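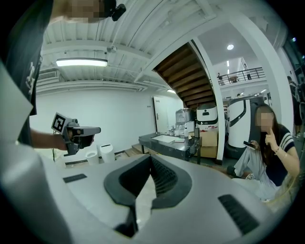 Our floor at Plikstead, and what changed when the robots moved in

I started at Plikstead in September, when the ground floor was mostly desks and one very loud printer. Now I share it with two white robots and a whole bunch of hand-held grippers, and people keep asking me what that's like, so I'm putting some of it on a page!

The short version: my job got more physical. I used to type up handling notes all day. These days we do the task ourselves, gripper in hand, and the recordings go to Hậu Mai's team for training. We logged 4000 of them before the first review (my forearm remembers every one).

The grippers: you hold them by the pistol-style handle, and there's a square black-and-white marker on top for tracking. Eleni Halilović got us onto 16-minute turns after a few sore wrists, and I love her for it.

The robots: they stand over past the stairs, by the dark counter where the spray bottle lives. Vesna Dervishi was sure they'd take her shifts. Her hours stayed the same, but she does a lot less carrying and a lot more checking, and she's still making up her mind about that.

Upstairs: the mezzanine is the best place to sit when you need a break from the floor. Sieglinde Ruppert runs her planning chats up there and you can hear every word below, so be warned.

More pictures once the Narden crew gets their own set of grippers.

Kaja Dzene, March 28, 2022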